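침묵하는 기록보관소, 그리고 너무 쉽게 믿는 우리

냉전기 정보기관의 비밀 문서가 공개될 때마다 되풀이되는 일이 있다. 이번에는 그 되풀이를 의심해 보기로 했다.

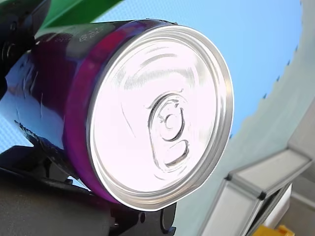
봉인이 풀렸다는 말

지난 2월, 하(Ha)라는 이름의 작은 출판사가 문서집 한 권을 냈다. 제목은 '스쿠사흐 파일'. 냉전 초기 동유럽 항구를 무대로 활동했다는 감청 조직 스쿠사흐(Skusach)의 내부 문건 800쪽을 묶었다고 한다. 띠지에는 "70년 만에 봉인이 풀렸다"고 적혀 있다. 책이 나온 주에 인터넷 게시판 여러 곳이 들썩였고, 큰 신문들은 한 줄도 쓰지 않았다. 그러자 독자들은 그 침묵을 증거로 삼기 시작했다.

나는 이 대목에서 늘 걸린다. 언론이 다루지 않는 데에는 이유가 여러 가지 있다. 압력이 있었을 수도 있고, 담당 기자가 읽고도 확인할 길이 없어 덮었을 수도 있다. 아예 읽지 않았을 가능성이 가장 높다. 침묵은 어느 쪽에도 손을 들어 주지 않는데, 음모를 말하는 사람들은 꼭 자기 쪽 표로 세어 넣는다.

문서집의 뼈대는 단순하다. 전쟁이 끝난 뒤 스쿠사흐의 요원들이 훌루라(Hullura)라는 위장 무역회사로 자리를 옮겼고, 서방 기관이 이 회사를 통째로 사들여 첩보망을 물려받았다는 것이다. 그럴듯하다. 비슷한 일이 실제로 여러 나라에서 있었으니 더 그럴듯하게 들린다. 하지만 비슷한 일이 있었다는 사실로 이 일이 증명되지는 않는다.

표지만 남은 원본

책에 실린 문건의 출처를 따라가 보았다. 편집부는 서문에서 "유족이 보관하던 상자"라고만 밝힌다. 어느 유족인지, 상자를 언제 넘겨받았는지는 없다. 사진으로 실린 원본은 4장인데, 그중 3장은 표지다. 본문이 찍힌 한 장은 여백이 잘려 있어 문서 번호를 읽을 수 없다. 나머지는 모두 편집부가 새로 타자한 활자본이다.

타이완 출신의 기록학 연구자 차이위팅(Yu-ting Tsai)에게 이 책을 보여 주었다. 그는 한참 넘기더니 가짜라고 말하지 않았다. 진짜라고도 하지 않았다.

"판단할 재료가 없어요. 종이도 없고, 접수 도장도 없고, 누구 손을 거쳤는지도 없습니다. 이런 상태로는 내용이 아무리 맞아도 기록이라고 부르기 어렵습니다."

그가 오히려 관심을 보인 것은 오타였다. 활자본에는 같은 지명이 쪽마다 다르게 적혀 있다. 당시 현장 요원이 급히 쓴 탓일 수 있고, 번역자가 여럿이었을 수도 있고, 훗날 누군가 낡은 느낌을 내려고 흩뿌렸을 수도 있다. 셋 다 종이 원본이 있으면 하루 만에 가려질 문제라고 그는 말했다. 출판사에 원본 열람을 요청했더니 "준비 중"이라는 답이 왔다. 두 번째 메일에는 답이 없었다.

자메토라라는 이름

문서집 후반부에는 자메토라(Jametora)라는 작전명이 나온다. 요원들을 새 신분으로 바꿔 남미로 보냈다는 작전이다. 인터넷에서 가장 많이 인용되는 부분도 여기다. 그런데 인용문을 모아 보면 거의 같은 두 문단이 돈다. 책을 산 사람이 직접 옮긴 것도 있겠지만, 문장부호 실수까지 같은 걸 보면 대부분은 남의 글을 복사한 것이다.

나는 그 두 문단을 책에서 찾아 앞뒤를 읽었다. 바로 앞쪽에 편집부의 주석이 있다. "이하의 내용은 구술에 근거하여 재구성함." 온라인의 인용문에는 이 줄이 빠져 있다. 재구성한 구술과 당대의 보고서는 무게가 다르다. 구술은 귀중하지만, 기억하는 사람이 누구이고 누가 물었는지를 모르면 소문과 구별할 방법이 없다. 책은 구술자의 이름도, 녹취한 날짜도 적지 않았다.

의심은 양쪽으로

이렇게 쓰면 정보기관 편을 드느냐는 말을 듣는다. 그럴 생각은 없다. 기관들은 거짓말을 해 왔고, 문서를 태웠고, 공개하라는 법이 생긴 뒤에도 검은 칠을 한 종이를 내밀었다. 그들이 "확인도 부인도 하지 않는다"고 할 때 나는 그 말을 믿지 않는다. 다만 같은 눈으로 폭로하는 쪽도 봐야 한다고 생각한다. 원본을 내놓지 않는 국가를 비난하면서 원본을 내놓지 않는 출판사에는 박수를 치는 일이 나는 불편하다.

값도 짚어 두고 싶다. 봉인이 풀렸다는 책은 잘 팔린다. 출판사는 벌써 2권을 예고했고, 예고문에는 "더 충격적인 이름들"이 나온다고 되어 있다. 1권의 출처에 대한 설명은 그 예고문에도 없다.

차이위팅은 헤어지면서 상자 얘기를 다시 꺼냈다. 상자가 정말 있다면 뚜껑 안쪽의 먼지까지도 보존해야 한다고, 그러니 제발 아무나 열어 보지 못하게 해 달라고 편집부에 전해 달라는 것이었다. 나는 그 말을 그대로 적어 세 번째 메일을 보냈다. 원고를 마감하는 지금까지 답장은 오지 않았다.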